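Gruvley Mutual: Frequently Asked Questions

Life cover, income protection and the paperwork that comes with them

We have tried to answer these in the order people ask them, which is a different order from the one our compliance team would have liked. If your question is missing, the phone line is open from 9am and is answered by a person, usually one who has had a coffee.

About us

Who is Gruvley Mutual?

We are a life insurer based in Brisville. We sell term life cover, whole-of-life cover and income protection. We don't do cars, pets, phones or weddings, although we are asked about weddings more than you might think.

What does "mutual" mean?

It means we are owned by our members, and you become a member when you take out a policy with us. There are no outside shareholders. You get a vote at the annual meeting in November, and sandwiches if you come in person. The sandwiches have been raised as an agenda item more than once.

Are you the same company as Kurian?

We get a lot of post for them. Kurian Life was a separate insurer whose policies moved over to us when it stopped taking new business. If your policy number starts with a K, you are one of ours now. Your terms, premium and sum assured stayed as they were. The letterhead changed, and so did the hold music.

What is Fetivik?

Fetivik is our online account service. You can use it to see your policy, change your address, update your bank details and download letters you had meant to file. The name was chosen by an agency. We have stopped asking what it means.

Taking out a policy

How old do I have to be?

At least 16 for whole-of-life cover and 18 for everything else. There is an upper limit too, and it depends on the product, so the quote form will tell you if you have sailed past it.

Will I need a medical?

Most applicants don't. We ask a page and a half of health questions and, if something in the answers needs a closer look, we may write to your GP or ask you to see a nurse. We pay for the nurse. Please answer the questions truthfully, including the one on smoking. "Only at parties" counts as smoking, and so does "only other people's".

What if I forget to mention something?

Tell us as soon as you remember. If it was a genuine slip, we will look at whether it would have changed the price or the terms and write to you with the answer. Leaving something out on purpose is a more serious matter and can mean a claim is reduced or refused. We would much sooner have the awkward phone call now than with your family later.

Can I insure someone else's life?

Only if you would lose out financially were they to die: a spouse, a business partner, someone you share a mortgage with. You can't insure a neighbour, however unwell he looks.

How long does an application take?

A simple one is usually settled in about 5 working days. If we have to write to a GP, it takes as long as the GP takes, and we have no influence there whatsoever.

Can I change my mind?

Yes. You have 30 days from the date you receive your policy documents. Cancel within that time and we refund anything you have paid, provided no claim has been made. You don't have to give a reason. People do anyway, often at length, and we read them.

Your premiums

Why is my quote different from my brother's?

Age, health, smoking, occupation, the amount of cover and the length of the term all play a part. You may also simply be the older brother.

Does my job matter?

For term life cover, only a short list of occupations makes any difference, and most of them involve heights, depths or explosives. For income protection it matters a good deal more, as we need to know what you do all day and how hard it would be to do it with a bad back. Give us the real duties as well as the title. We have received applications from a "solutions evangelist" and an "operations ninja" and had to ring both of them.

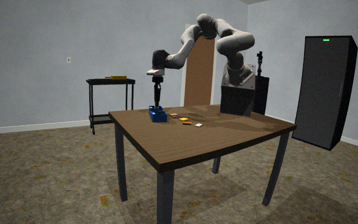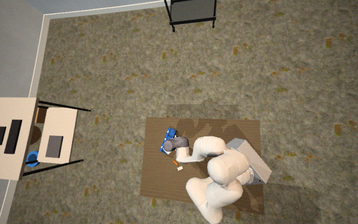
Paying and missing payments

How do I pay?

By monthly Direct Debit or once a year in advance. Cheques are accepted for annual premiums only. We no longer take cash at the Brisville office, after many years of doing so out of politeness.

Can I choose the date it leaves my account?

You can choose any date from the 1st to the 28th. If that falls on a Sunday or a bank holiday, the money goes on the next working day.

I've missed a payment. Am I still covered?

Yes, for now. You have 30 days from the due date to put it right, and your cover carries on in the meantime. We will write to you, then send a text, then write again in slightly shorter sentences. If the premium is still unpaid at the end of that time, the policy lapses.

Can a lapsed policy be restarted?

Sometimes. Ask us within six months of the lapse and you will need to pay what is owed and answer some fresh health questions. After six months it has to be a new application, priced at your current age.

Will my premium go up?

On a level policy, no. It is fixed for the whole term. On an increasing policy, both the cover and the premium rise each year, and we tell you the new figures before they take effect. You can turn down the increase. If you turn it down three years running, we take the hint and stop offering.

I'm struggling to pay. What can I do?

Please ring us before you cancel the Direct Debit. We can often reduce the cover to bring the premium down, or shorten the term, or in some cases give you a break of up to three months. Once a policy has gone, a replacement nearly always costs more.

Changing your policy

How do I change my address?

Log in to Fetivik, or write to us. If you write, include your old address as well as your new one. Every year we receive a small number of letters that say "I have moved" and nothing else.

Can I put my policy in trust?

Yes, and there is no charge for our standard trust forms. A trust can mean the money reaches the right people sooner. The form needs signatures from you, your trustees and an independent witness, and the witness can't be a trustee or a beneficiary. This is the part that goes wrong. We can't give legal advice, so if your family arrangements take more than one breath to explain, see a solicitor first.

I'm getting divorced. What happens to our joint policy?

Nothing, until one or both of you asks for a change. Some joint policies can be split into two single ones without new health questions, if you apply within six months of the decree. We need both signatures. You are welcome to sign on separate days and in separate rooms.

Does my policy have a cash-in value?

Term policies never do. Whole-of-life policies may, after the early years, and the amount will probably be less than you were hoping. Ask for a surrender quotation before deciding anything.

Making a claim

How do I tell you that someone has died?

Ring the claims line or use the claims form on this site. You will need the policy number if you have it, and the person's full name and date of birth if you don't. One member of staff will look after the claim from start to finish, and you will have their direct number. We leave the jokes off this line.

What documents will you need?

The death certificate, and proof of your identity. If the policy is not in trust and the sum is above £50,000, we will usually need to see the grant of probate as well. We return all originals by tracked post.

How soon will you pay?

Once we have everything, payment is normally made within 5 working days. If we need medical records it will take longer, and your claims handler will keep you posted every fortnight even when there is nothing to report.

I can't find the policy. Does it matter?

It doesn't. We have our own copy. If you aren't sure whether there was a policy at all, send us the name, date of birth and any previous addresses, and we will search both the Gruvley and the Kurian records.

When does income protection start paying?

After the waiting period you chose when you took it out. Claim early, though. Tell us as soon as you know you will be off work, so that the forms are out of the way by the time the money is due.

Complaints

How do I complain?

By phone, letter, email or through Fetivik. Tell us what went wrong and what you would like us to do. We will acknowledge it promptly and send a full reply within eight weeks, and if you don't agree with that reply it will explain where you can take the matter next.

Will complaining affect my policy?

No. It has no bearing on your cover, your premium or your sandwiches.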